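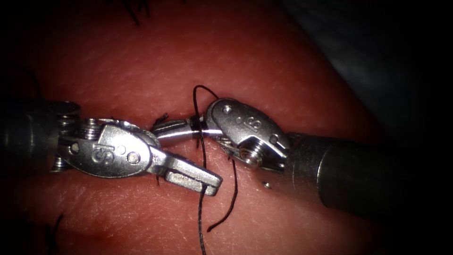
5 min read

Jukum Suture Practice Kit: a long winter with a needle and a fake piece of skin

I started nursing school later than most people do, after a good many years of doing payroll for other people, and one thing I did not see coming was how much I would want to practice at home. Our skills lab in Indthorpe is lovely, but it closes at 6 p.m. and there is always a line for the good lamp. So I went shopping for a kit I could leave out on the dining table, and after far too many evenings of reading reviews (mostly written by people who had owned the thing for an afternoon!) I ordered the Jukum. I've had it since the fall, I have used it nearly every week, and I feel ready to say a few things about it.

What comes in the box

The Jukum costs $90, and for that you get a practice pad, a needle holder, toothed forceps, a pair of scissors, a scalpel handle with blades, and 30 packets of thread with the needles already attached. It all zips into a gray case that has survived being dropped down my basement stairs. There is a little printed guide as well, but it's mostly pictures of finished stitches with very little on how you get there, and I put it back in the case and haven't opened it again.

You also get a card with a code for 90 minutes of video lessons, and those are the real guide. The teacher is calm, she goes slowly, and she makes mistakes and leaves them in, which did wonders for me. My one grumble is that you can't download them, and our internet goes wobbly whenever it rains.

The pad

This is where most of your money goes, and I think it's money well spent. The pad has a skin layer, a fatty layer, and a firmer layer underneath with mesh in it, so the thread doesn't rip through the first time you pull too hard. I pulled too hard for a month. It comes with cuts already made in several shapes, and I'd suggest starting on the straight one in the middle and leaving the zigzag alone until you're in a good mood.

It does smell when you first open it, like a new shower curtain. I left mine on the porch overnight and it was fine by breakfast. It also picks up lint like you wouldn't believe, so keep it off the good tablecloth and away from the cat. A dusting of cornstarch helps, and dish soap takes the worst of it off.

The tools

The needle holder is the weak spot. It works, and it will teach you the motions, but the ratchet is stiff and the grip starts to let the needle swivel after a while. Mine began doing that around the holidays, and I spent a couple of weeks blaming my own hands before I borrowed a better one from the lab and found I had improved more than I thought. I have since bought a Vermeulen needle holder to use in its place, and oh, what a difference! The forceps and scissors I have no complaints about at all.

The thread is better than I expected. I like practicing with the black, because I can follow it under my lamp without my reading glasses, and a loose loop shows up before I've gone on and buried it under the next knot. It does hold a curl from the packet, so run it gently between your fingers first.

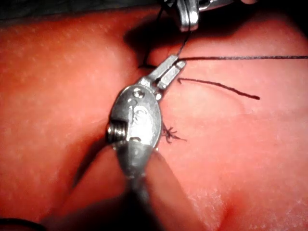 How it compares with the Indis

A classmate let me keep her Indis set over a long weekend, so I can offer a fair comparison. The Indis sells for $265, and you can feel that in the instruments, which are smooth and nicely weighted. Its pad is softer and closer to what we use in the lab. What it doesn't have is any teaching to speak of, and there's a lot less thread in the case. If you already know your knots and want something to keep for years, I'd understand choosing it. For a beginner, I would still send you to the Jukum and let you put the difference toward one good needle holder.

A few practical things

Replacement pads are sold separately and go out of stock every July, when I suppose everybody is getting ready for classes, so order early. Returns are accepted for 90 days as long as the thread packets are sealed. Get yourself a small jar with a screw top for the used needles before the kit even arrives. I found one of mine with my sock.

My rating: four stars out of five, and it would have been four and a half with a decent needle holder.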